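5. Setting up the squad and contract register

Drumora keeps one record for each player on your books. The contract details sit inside that record, so enter the squad before you enter any dates. Clubs moving over from Hukell should read section 8 first.

5.1 Adding a player

1. Sign in with a club secretary login. Team manager logins can view contracts but cannot change them.

2. Open Squad and choose New player.

3. Type the player's name as it appears on the league registration form. Leave Shirt name blank if it is the same.

4. Pick a position. You can change this later without affecting anything else.

5. Select Save. The contract tab stays grey until the record has been saved once.

Note: The standard licence covers 43 players, including juniors on dual registration. Archived players are not counted.

5.2 Entering contract dates

1. Open the contract tab and enter the start and end dates.

2. If there is an option year, tick Option and say who holds it – club, player or both.

3. Enter match payments under Fees. Whole dollars only, so 900 and not 900.00.

4. Set the reminder. The default is 8 weeks before the end date. Clubs whose season finishes in October often choose a longer one.

5. Select Save and lock.

Caution: A locked contract can only be reopened by the person who locked it or by the club administrator. Check the end date before you lock.

5.3 Recording talks

Use the Talks panel to log offers and replies. Entries are listed newest first and cannot be deleted, only struck through. Agents with a guest login see the entries marked Shared and no others.

Note: Changing the status to Stalled turns off the reminder. Set it back to Open when talks resume.
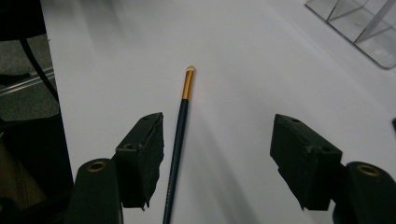
Written by Nurhan Sezer, Drumora user guides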